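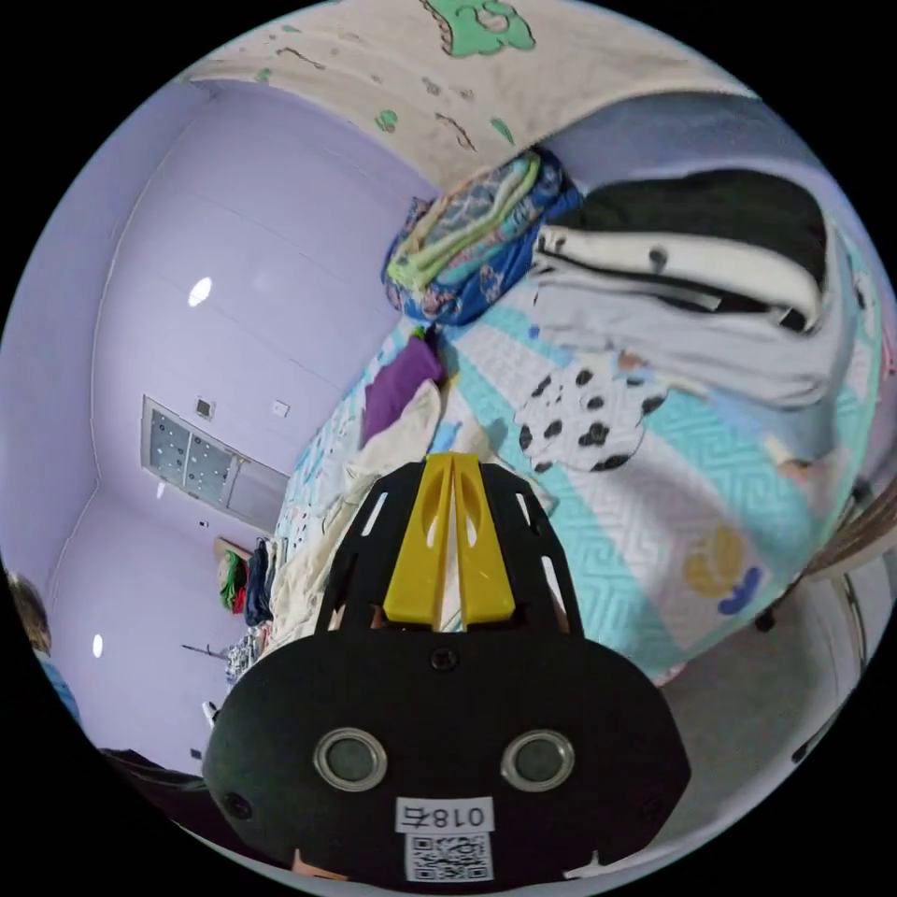 Does sorting all your clothes on the bed at once save any time? It takes longer than doing one drawer at a time, in my experience, and you can't lie down until it's finished.

Lists > Nutgate Household > Laundry and Closets
Posted by Fidelina Condori, 21 April 2019
Filed under: Folding & Storage

On the subject of the big pile, Narine wrote:

> Empty everything onto the bed, every last sock. Once you see
> it all together you will let go of half. I did 130 pieces in
> one afternoon and I have not had a messy closet since.

I'd like to know how long "since" is. If it's two weeks I'm not impressed. I tried this in the Prevonbridge apartment and counted too: 57 pieces on the quilt, 3 given away. That is a long way from half. The rest went back on the rack or into the drawers, and by May the drawers looked the way they had before.

My other complaint is the quilt. A busy pattern with zigzags and flowers is a terrible thing to sort on. White tops vanish into it and I found one under my pillow that night. If you must do it this way, put a plain sheet down first.

I also don't buy the argument that folded stacks beat a rack. Stacks are fine for T-shirts. Anything thin slides, you pull one from the bottom and you're refolding the lot. My rack sits under the window and the only thing I'd change is the fading on the side that gets the sun.

Has anyone kept this up for a full year, with kids' things mixed in? I'd read that report. Please say what you folded and what you hung.

Fidelina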